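Plastic storage jar

A plastic storage jar is a rigid container with a wide mouth, used in homes, schools and workshops to hold small dry goods and loose supplies. Clear jars are the most common kind, as the contents can be checked without opening them. Most are sold with a screw lid, though jars are often used open on a table while their contents are being sorted, wiped or divided.

Materials

The two plastics most often used are PET and polypropylene. PET is glassy and very clear, and is the usual choice for jars that show their contents. It softens in very hot water, and many PET jars lose their shape in a dishwasher. Polypropylene is cloudier and tolerates more heat. Polystyrene is also clear but cracks easily when dropped, and is mostly found in small cosmetic and craft jars. The type of plastic is usually molded into the base as a number inside a triangle: 1 for PET, 5 for polypropylene and 6 for polystyrene.

Shape and rim

The body may be straight-sided or rounded. Straight sides pack closely on a shelf, while rounded ones leave gaps but have no corners where powder or lint can lodge. The outside of the neck carries raised threads or ribs that engage the lid. Dust and grease collect between these ridges, and a lid that has become hard to turn can often be freed by cleaning them.

The mouth is normally wide enough for a hand or a scoop. Craft jars tend to have wider mouths than food jars of the same volume, and a common small size holds 300 milliliters.

Use with soft supplies

Cotton balls, cotton wool, tissue and polyester stuffing are often kept in jars. These materials spring back when released, so a jar that looks full may hold little by weight. They also shed fibers and pick up dirt from the surface they lie on, and are usually handled on a clean, pale tabletop where stray tufts can be seen and gathered.

When a batch is divided between two jars, the jars are generally set side by side with working space between them. In her household manual The Justholm Cupboard, Elfriede Ortner advises filling both in turn, a handful at a time, and leaving a finger's width below the rim. Packing the material down saves space but leaves it creased -- a drawback for stuffing, though of little importance for cotton used in cleaning.

Cleaning

Clear plastic scratches more readily than glass. Abrasive pads leave a haze that cannot be washed off, and a soft cloth or a wad of cotton is preferred. Warm water with a little dish soap is enough for most residue. Adhesive left by a label can be loosened with cooking oil and then washed away. Acetone should be kept off polystyrene, which it dissolves, and it can cloud PET.

Static is a common nuisance with dry jars. Rubbing the wall with a dry cloth builds up a charge that draws lint to the plastic. A slightly damp cloth avoids this.

Storage and reuse

Lids are often stored apart from empty jars so that air can reach the inside. Jars kept closed for long periods can hold odors, particularly after coffee or spices. Liette MacPherson, who cataloged 155 household containers for the Bedoya collection, recorded smell as the most frequent reason for discarding a jar that was otherwise sound.

Jars that have held paint, glue or solvent are not returned to food use -- they are marked on the base and kept with workshop supplies.
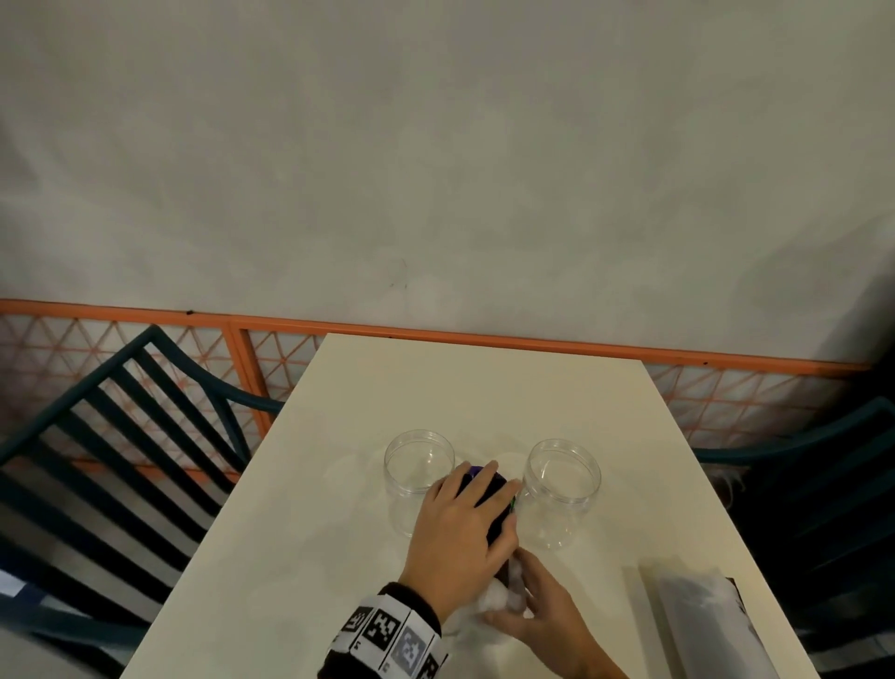
How can a smell be removed from a plastic jar?

Wash the jar with warm soapy water, put a spoonful of baking soda inside, and leave it overnight. Rinse it in the morning and let it dry with the lid off.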